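Hand-held grippers: Pameo or Psarras jaws for teaching by demo?

stottonsteve
2024-05-04
Right, I need some opinions before I spend any more of the department's money. We've got two sets of jaws on trial for our hand-held grippers, the Pameo ones and the Psarras ones, and I've been swapping between them for 13 days. I still can't make up my mind and my thumbs are killing me.

Quick background. We record people doing table jobs with a gripper in each hand, then train a two-arm setup off the recordings. The arms have the same jaws on the end, so whatever we pick we're stuck with in both places. Laying tables, stacking, moving stands and trays, that sort of thing. Nothing heavy.

Pameo: stiff, short travel, lovely crisp trigger. Close it and it's closed. The readout of the jaw gap is dead steady, I can leave it shut on something and the number just sits there. But the tips are hard and shiny and anything smooth and round wants to squirt out sideways.

Psarras: softer fingers that wrap a bit, much kinder on glassy things, longer squeeze. The trouble is the gap reading wanders when the fingers bend, so the arm doesn't quite know how hard it was holding on. Also they pick up fluff like you wouldn't believe.

The job that's splitting them for me is the two-tier stand. You'd think you'd go for the rim of the top tray, but then it all wants to tip, so I've been going in at the clear post up the middle, between the tiers, with the right hand. It's a tight gap. You have to come in nearly level or the top tray gets in the way of your plate.

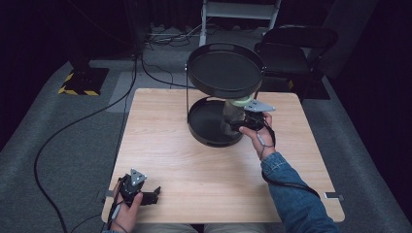
Trevor Staniforth: I'd stop worrying about the jaws and look at your approach. A smooth upright post is the worst thing you can give a pair of flat fingers, whoever makes them. Cut a shallow vee in the Pameo tips and try again before you send anything back.

stottonsteve
Can't cut the trial ones, Trevor, they've got to go back in one piece! But I could print some slip-on covers with a vee in them. Hadn't thought of that. Would it mess up the gap reading though?

Trevor Staniforth
Only by a fixed amount. Zero it with the covers on and forget about it. That's the whole beauty of a stiff jaw. With the soft ones you can zero it all day and it'll still be telling you fibs by dinner time.

mags_b
Going to stick up for the Psarras here. We've had ours on since November and I wouldn't go back. Yes the reading drifts, but do you need it to be that good? Our arm learned to pick up eggcups and tumblers perfectly well from drifty readings. What it couldn't learn from was me dropping things every third go with hard tips and swearing at the table. A clean recording with a slightly wrong number in it beats a pile of fumbles, for my money.

Trevor Staniforth
Eggcups aren't a stand with a tray sticking out over your knuckles though. If the arm thinks it's gripping when it's only leaning, the whole lot goes over.

mags_b
Then check the wrist load as well as the gap. You're not flying blind just because one number's a bit soft.

stottonsteve
We haven't got wrist load on the hand-helds, only on the arms, so it doesn't turn up in the recordings. It's gap, trigger and the cameras and that's your lot.

mags_b
Ah. OK, that does change it a bit. Still think you'd be fine but I'm less smug now.

Fahad Butt
Can I ask about weight? We tried something similar at Brirkedthorpe and our people were fed up after half an hour, mostly from the wrist. In the end the jaws hardly mattered, the cable did. It pulled the same way all the time and you could see it in the recordings, everyone had a slight twist to the right. Where do yours run?

stottonsteve
Down the outside of the forearm on the right and it lies across the table from there. There's a wrist strap which takes a lot of the load off your fingers. The left one just hangs down past your hand. I can't say I've noticed a twist but I also haven't looked for one, so that's tomorrow morning gone, thanks Fahad.

Fahad Butt
Sorry! Easy check: get someone to hold the gripper pointing straight ahead with their eyes shut, then look at where it's really pointing. Do it with the cable on and with it unplugged and hanging free. If those two don't agree it's the cable.

(Ours was out by enough to see without measuring. We hung the lead from above on a bit of elastic and it was miles better, but then it kept getting in the head camera.)

pk_bench
What are they asking for the Pameo set these days? I was quoted 798 for a pair and nearly fell off my stool. For two bits of metal and a spring.

stottonsteve
Same here, 798. There's a sensor in it to be fair. Psarras wouldn't put a price in writing until the trial's over, which I'm choosing not to read anything into.

pk_bench
I'd read plenty into it.

mags_b
They were fine with us, for what it's worth. Slow on email. Ring them.

Trevor Staniforth
Whichever you go for, don't mix them. I know somebody's about to suggest hard on the left and soft on the right. We did it and ended up with a left arm that behaved and a right arm that needed its own settings for everything.

Fahad Butt
I was about to suggest exactly that, haha. Left hand steadies, right hand does the fiddly bit. Makes sense to me if your jobs are always that way round. Do yours ever swap?

stottonsteve
Depends who's wearing the kit. We've got two left-handers and they do everything mirror image, so I think Trevor wins that one.

Plan for now: print the vee covers, zero the Pameo with them on, do the stand and the tumblers again, then the same with the Psarras. And Fahad's eyes-shut test before any of it. I'll stick the gap plots up when I've got them.

pk_bench
Print the covers in something rubbery if you can. Hard plastic on a smooth post will skate about just as much as what you've got.

Trevor Staniforth
Not too rubbery or you've built yourself a Psarras.

mags_b
For a lot less than 798, mind you.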